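From: Jean Skinner
To: Cevcombe Automation Visits list
Date: 3rd February
Subject: Re: [visits] Tavville open day – report and arrangements

Dear members,

I am replying to Ms. Harasym's message, which is quoted in part at the foot of this one. The organizing group has now approved the report of the visit.

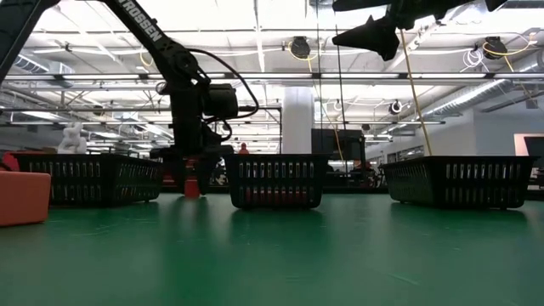
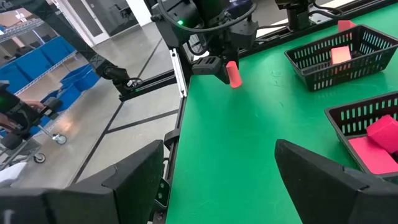
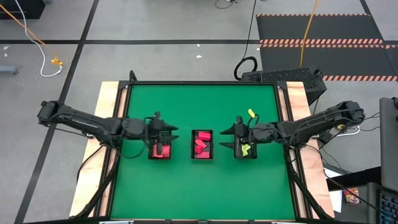
Sorting station, Tavville open day.

The Stetsiuk program has asked for written comments on the station before it plans the October session. Members are reminded that the task on show was sorting by color, with two arms sharing one table, and that comments should deal with that task alone. Several of you have already raised the matter of reach. The three black baskets stand in a row across the green surface, with the middle one in the gap between the two grippers, and the hosts would like to know whether visitors could follow which arm was responsible for it. Remarks on the height of the viewing area are also welcome – please give your own position in the room if you remember it.

Comments should be sent to me directly, in no more than 300 words. They will be passed to the hosts under the name of the list unless you ask to be named.

Places for October are limited to 40. Members who were turned away from Tavville will be offered a place first. The Vunance workshop will not form part of the tour this time, as its floor is being relaid.

Jean Skinner
Visits Secretary

Bohdana Harasym wrote:

> Dear Jean,
>
> The hosts have confirmed that 242 people signed in over the day. They were pleased with the questions, most of which concerned how the arms are taught and how long an operator needs to learn the controls.
>
> Could you tell the list that the handout is to be reprinted with larger type? I would also like to know whether we may hold the talk before the demonstration next time. Those at the back found it hard to hear once the arms were running.
>
> With regards,
> Bohdana Harasym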